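Popular Music and Its Publics
Handout for Session 9: The Comeback Calendar
Prepared by Amândio Azevedo

Welcome back, everyone, and thank you for the lively argument last time about whether a fan club is a kind of audience or a kind of workplace. I'd like us to keep that question warm, because it comes back in a big way in this session.

Our subject is the stretch of time before a pop album comes out. Most of you have lived through many of these stretches as fans, so you know the feeling already: the short clip with no music in it, the change of profile picture, the list of dates that tells you when the next hint is going to land. What I want us to do is slow down and look at that stretch as a piece of work in its own right, with writers and designers and schedulers behind it.

Our main case is the group Stunido and their second full album, Falcão, released in July by the label Plalo. I chose it partly for the songs (I've had the fourth track in my head for weeks, and I apologize in advance if I hum) and partly because the campaign was so tidy that you can see all its joints. There were 9 days of hints, beginning with a single word on a plain background and ending with a medley of short clips from every song on the record.
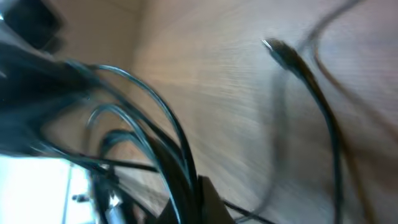
The word on that first day was "return," in lower case. Fans spent the whole night on it. Some thought it pointed to the group's first album, which closes with a song about going home, and others were sure that a former member was coming back. Plalo said nothing at all, and the silence did as much as any poster could have done. Please keep this in mind when you read the first article in the packet, where the writer treats fan theories as a sort of free advertising. I think that's partly right and a little unkind. People who build theories together are having a good time, and the good time belongs to them as well as to the label.

Some terms for your notes

Concept photo: a portrait released ahead of the album to set its mood. Often each member gets one, and then the group gets one together.

Version: the same album sold in more than one package, with different covers and booklets. Falcão came in three.

Highlight medley: short pieces of every song, run together in album order. It usually arrives near the end of the campaign.

Pre-release single: a complete song put out before the album. Stunido skipped this step, and we'll talk about why that was a gamble for a group with only one album behind them.

Now, the money side. We tend to speak of a label as if it were one person with one mind, but a campaign like this one passes through a good many hands. Plalo hired a small design studio, Randis, to handle the look of everything, from the lettering to the booklet paper. The studio made 200 numbered posters for the listening party and kept them off the regular store, and of course they became the thing everybody wanted. Whether that was generous or a bit mean is a fair topic for your response paper – I've changed my own mind on it twice.

You'll notice, too, that the three versions did not get equal treatment. The "night" version had its concept photos shown first and stayed at the top of the store page for the whole campaign, while the other two shared a day between them. Look at the order in which things were shown, and ask who gains from being first. 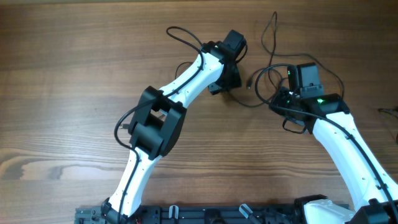
Does a long teaser campaign make people like the album more?

It's hard to say, and I'd be wary of anyone who sounds too sure. A campaign can bring more people to the first listen, and early sales often reflect that, but whether they're still playing the record a few months later depends mostly on the songs. Some listeners even come away let down, having imagined a different album from the hints.

For next time

Read the two articles in the packet, the shorter one first. Then pick an album campaign you remember well, from any country or any decade, and write out its calendar as best you can: what came first, what came next, and where the gaps were. Old magazine ads and radio countdowns are very welcome. One page is plenty, and rough dates are fine.

Response papers are due 2026-02-04, at the start of class. If you're stuck on a topic, come and see me before then, and bring a song you'd like to talk about.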